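Why does soda fizz?

Hi again! Last time I wrote about why popcorn pops, and a reader called Sandamali Sultana sent me a question right back. She wanted to know where the bubbles in soda come from, and why you can't see them before you open the bottle. Great question, Sandamali!

The bubbles are made of a gas called carbon dioxide. You know this gas already – you breathe it out all day long. At the soda factory, machines push lots of it into cold, sweet water. They push really hard, so the gas gets squeezed in between the tiny bits of water and stays there (we say it has "dissolved," the same way sugar does in tea). Then the cap goes on tight, and the gas is stuck.
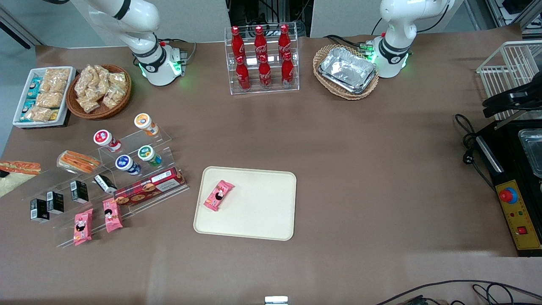

Udell Science Club for Kids, Issue 65, page 8

So what happens when you twist a cap? Psssst! Some gas rushes out of the top, and now there isn't enough push to keep the rest in the drink. It starts to gather into bubbles, and up they float.

Bubbles like a rough spot to start from, even a scratch too small for you to see. Drop a raisin into a glass of clear soda and watch its wrinkles. Bubbles grow there, lift the raisin to the top and pop, and down it sinks again. I did this for my whole lunch break in January and forgot to eat my sandwich!

And shaking? It mixes little pockets of gas all through the drink, so when you open it, bubbles grow everywhere at once. Please do that one outside – my kitchen ceiling is still sticky.

Next issue: why do onions make us cry?

Ezekiel Whitfield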